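Robot bartender keeps its visitors waiting at Privness open day

Anyone hoping to be served a drink by a machine had to be patient at the Privness open day in April. More than 30 people squeezed into the Grarkari building on Olteanu Road to see Etis, a pair of robot arms which the firm says will one day help out in care homes and canteens.

The task was drinks. One arm would handle a bottle, the other was there for "support", and the talk beforehand lasted a good deal longer than most people take to pour a round.

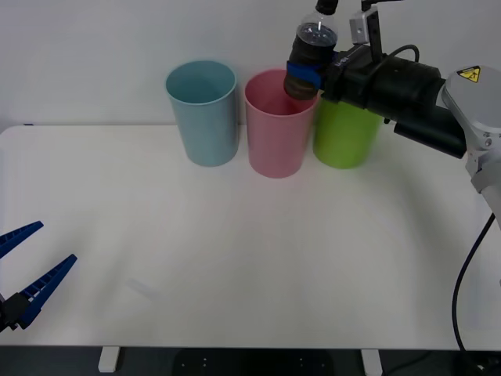 Privness says Etis has been trained on 3,000 practice runs and gets it right 93 per cent of the time. It did not say what counts as right, or how many of those runs used a cup it had never met before. Asked about spills, a spokesperson called them "part of the learning curve" — a phrase that may not go down well with whoever holds the mop.

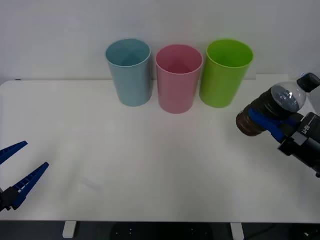
Price was the other thing the firm would not discuss. A canteen manager in the second row wanted to know what two arms would cost against one part-time member of staff, and was told it was too early to say. Fair enough, but the leaflet by the door already talks of "savings from day one". A kitchen at lunchtime is also a long way from three plastic cups on a white table, with nothing else in reach but a bottle that still has its cap on.

Visitors were kind about it all the same, and the children at the front clapped every time an arm moved. Privness plans another session in the autumn, when it hopes to show Etis working with trays.
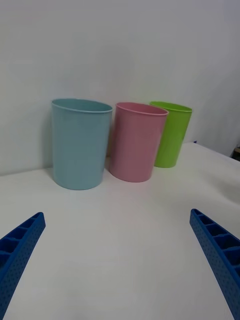 Blue, pink and green cups at the Etis demonstration, seen from between the robot's fingers.

Entry will again be free, with places limited to 30.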